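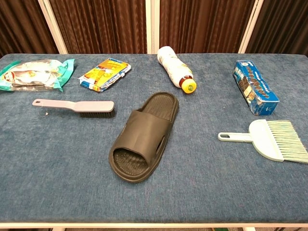

搬到Zivcombe的第一个夏天

2020年8月14日

好久没有更新了，先跟还记得来看看的朋友说声抱歉！搬家这件事，我原以为两个周末就能收拾妥当，结果光是书就装了一箱又一箱，到现在还有几箱堵在走廊里，每天晚上去厨房倒水都要侧着身子过去（膝盖已经撞青两回了）。

新家在半山腰，从车站走上来要爬143级台阶，这个数字是房东Tarcísio Medeiros告诉我的，他说的时候还挺骄傲。头一个星期我爬得直喘，现在好多了，偶尔还能一边爬一边跟坡上晒被子的阿姨打招呼。房租比原来便宜将近1000块，省下来的钱，嗯，大概都变成零食了。我这个人一紧张就想嚼点什么，写稿子的时候尤其厉害，妈妈在电话里念叨了我好多次，我嘴上答应着，手还是照样往袋子里伸。

山脚下有家叫Buvow的小面包店，早上去得早，能碰上刚出炉的核桃包，老板娘会多塞给你一小块边角料，说是不好看卖不掉，可我觉得那才是最香的部分。下午店里没什么人，我就抱着本子坐在靠窗的位置，写几行，发一会儿呆，再写几行，一壶茶能喝到天色暗下来。

老朋友Finn Stüber说九月要来住几天，我已经答应带他去后山走走，顺便请他帮我把那几箱书搬上书架。客房的窗帘还没买，蓝的和米色的我比来比去，到今天也没定下来。大家要是有好的建议，就在下面留言告诉我吧！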